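ビンピッキングキット「Erura」試用モニター募集(製造・物流・研究室向け)

掲載日 2023年8月27日

箱の中身を一つずつ取り出すだけの仕事を、機械にやらせようとして半年溶かした経験のある方を探しています。

Mevcombeでは、ばら積み取り出し用の後付けキット「Erura」を開発しています。お手持ちの産業用アームに載せるソフトウェアと、ハンドの制御ユニット、校正用の治具一式です。アーム本体は含まれません。「ロボットは付いてこないんですか」というお問い合わせを6月の展示会で山ほど頂いたので、最初に書いておきます。付いてきません。

これまでの社内試験では、登録物品465点を使って取り出しを繰り返してきました。成績の良い日もあれば、潰れた空き缶一つに午前中いっぱい付き合わされる日もあります。営業資料には前者だけが載っています。モニターの皆さんには、後者のほうを遠慮なく報告していただきたいのです。

■ お願いしたいこと

・自社の箱、自社の物品で、合計800回の取り出しを試していただきます。期間は2か月。1日に何回やるかはお任せします。最終日に全部やるのだけはご勘弁ください。
・失敗した回のログに、ひとこと添えて送ってください。「つかんだが落とした」「つかむ気配がない」程度で足ります。「やる気が感じられない」という報告も過去に頂きましたが、再現手順が書けず、担当が困っていました。
・月に一度、オンラインで30分ほどお話を伺います。

物品の種類は問いません。形の揃った部品しか扱わない現場も歓迎ですが、正直なところ、光るもの、柔らかいもの、なぜその形にしたのか設計者に聞きたくなるものをお持ちの方に、より強く来ていただきたいと思っています。

■ 応募の条件

・6軸以上の産業用アームを、すでに稼働できる状態でお持ちであること。「来期の予算で申請中」は、来期にご応募ください。
・安全柵、または同等の安全対策が済んでいること。ここだけは冗談抜きで、書類と現場写真で確認します。
・ロボットの基本操作ができる方が一名以上いること。教示用ペンダントの置き場所を把握している方であれば、なお結構です。
・試用中の結果を、社名を伏せたうえで当社の開発資料に使うことに同意いただけること。

取り出し専用の箱は、普段お使いのもので構いません。新品をわざわざ買う必要はなく、底が傷だらけのほうがこちらの勉強になります。ただし、壁が深すぎるとアームの手首が入りません。内寸を応募フォームにご記入ください。深さを「普通」と書かれる方が毎回いらっしゃいますが、数字でお願いします。

■ お渡しするもの

・Erura本体一式の無償貸与(期間終了後は返却、または割引価格での買い取り)
・導入支援。初回は当社の技術者が伺い、設置と校正まで行います。
・ログ収集用の端末。回線の用意が難しい場合はご相談ください。
・謝礼は現金ではなく、保守契約一年分です。地味だと言われますが、使い始めるといちばん減りが早いのはこれです。

把持計画のソフトウェアには、協力会社Preltellのエンジンを組み込んでいます。そちらの不具合も当社が窓口になりますので、「それは先方の問題です」とたらい回しにされる心配は要りません。当社の中で回します。

■ 応募方法と選考

応募フォームに、アームの型式、ハンドの種類、箱の内寸、扱う物品の概要をご記入のうえ送信してください。受付番号は2794から始まります。前回の募集からの通し番号が混ざった結果で、それだけの応募が殺到しているわけではありません。むしろ空いています。

書類確認の後、オンラインで面談を行います。物品を手元に置いてご参加ください。過去にStubbs工場の方が段ボール一箱分の端材を次々と画面に映してくださり、面談は大幅に延びましたが、たいへん盛り上がりました。選考結果は、採否にかかわらずメールでお知らせします。

■ よくいただくご質問

他社製キットとの併用はできますか。
できますが、同じ箱に同時に手を入れさせるのはおやめください。

成功率は何%ですか。
物品によります。この答えにがっかりされた方こそ、ぜひご応募ください。がっかりの度合いを数字にするのが今回の目的です。

貸与中に壊したらどうなりますか。
通常使用の範囲であれば当社負担で直します。フォークリフトで踏んだ場合は、別途お話ししましょう。

途中でやめられますか。
やめられます。理由を一行だけ書いて、機材と一緒に送り返してください。返送用の箱は捨てずにお持ちください。

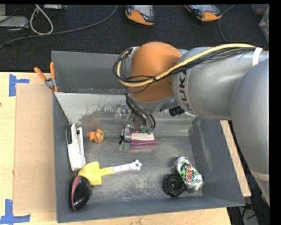 なお、箱の中身を途中で入れ替えるときは、変更した日と物品名をログに残してください。何も書かずに中身だけ変わっていると、当社では急に賢くなったのか、急に易しくなったのかの区別がつきません。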